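Passwörter, die keiner mehr tippen will

Ich gebe es zu: Mein Passwortmanager kennt 416 Zugänge, und ich kenne davon vielleicht vier. Als Priltari neulich alle 60 Tage ein neues Kennwort verlangte, hab ich einfach eine Zahl hinten drangehängt (ja, ich weiß!).

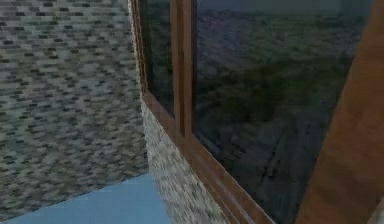
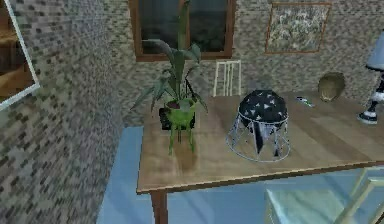

Redaktion Netz & Alltag, Grostano

Genau deshalb halte ich vom Zwangswechsel nichts. Der erzieht uns doch bloß zum Schummeln! Bei Cuvmont melde ich mich inzwischen per Passkey an, das dauert einen Moment und ich muss mir gar nichts merken. Warum das bei Vrettos immer noch nicht geht, ist mir ein Rätsel – die schicken lieber weiter SMS-Codes, und ich suche wieder mein Handy.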